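We reached the open day at Dekberg a little after lunch, my sister and I, and were so glad we'd made the drive! Visitors could guide an arm by remote control, and the line ran to 40 people, all chatting away happily.
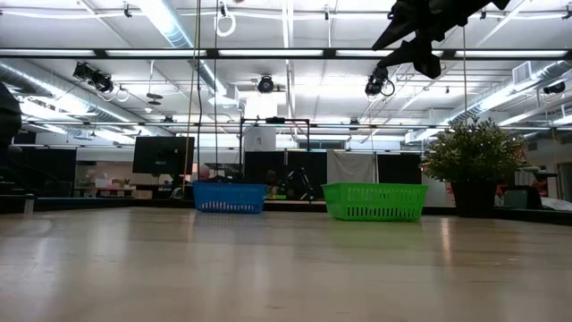
The teaching table at Dekberg, with its blue and green baskets.

My turn lasted 3 minutes. You move your own hand slowly and the gripper follows – a bit behind you, like a shy dancing partner – while the computer saves every try. They had 2,114 saved by then, and mine went in too, wobbles and all.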